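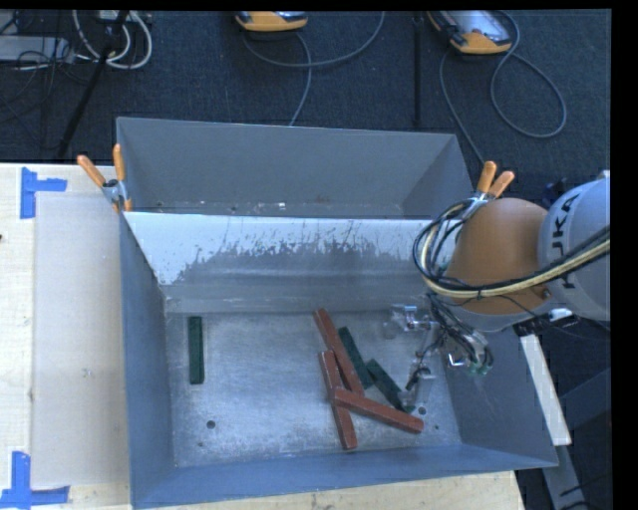
Slide 1. Title

Wait for people to find seats. There will be a man looking for an outlet. Let him find it.

Good morning. I'm Shobha Unnithan, and I've been asked to talk about meetings, which puts me in the awkward position of holding one. I have 31 slides. Muireann Corrigan, who is running this track, has asked me to mention that I was given time for 10.

Slide 2. Where I'm coming from

I spent six years at Maltum as an operations manager. My calendar was a solid block of color from 8 a.m. on. When people asked what I did, I said "operations," and what I meant was that I sat in rooms and said "let's take that offline" to people who were, at that moment, offline.

(Pause. If they don't laugh, move along quickly.)

Slide 3. The status meeting

Everyone knows this one. You go around the table. Each person says what they did last week, in a voice suggesting it was harder than it was. While they talk, everybody else is rehearsing. Then it's your turn and you find the person before you has used your joke.

At Maltum we replaced ours with a shared page. Three sentences each, due by noon. The first month people wrote essays. The second month they wrote "same as last time." By the third month it had settled down and I could read the whole thing over a sandwich.

Slide 4. The meeting to prepare for the meeting

Tell the Plakeck story here. Short version: big client review in February, so we booked a prep call. The prep call needed an agenda, so we booked a call to write the agenda. The client then moved the review and we held the prep call anyway, because it was on the calendar.

Don't name the client. Muireann knows who it is and will try to get it out of me at lunch.

Slide 5. Show of hands

Ask: who has been in a meeting this month where they didn't speak? Keep your hand up if you knew beforehand you wouldn't. Keep it up if you're going to the next one.

Leave a good long silence. Drink water.

Slide 6. What I'd try first

Take one recurring meeting off the calendar for a month. Tell people you're doing it. See who asks for it back, and ask them what they missed. At Skyrme, where I work now, we did this with the Flonimby project call. One person wanted it back. He missed the company, so we now have coffee.

Put the decision in the invite. "Discuss budget" could go on until spring. "Choose between these two budgets" tends to finish early, and people get a little giddy walking out.

Skip the bit about standing meetings unless there's time. I own a bad knee and a strong opinion.

Slide 7. Questions

If there are none, ask Muireann what she'd cut from her own week. She has agreed to this, or at least she didn't reply to the email.

Slides 8 to 31 are backup. Do not open them.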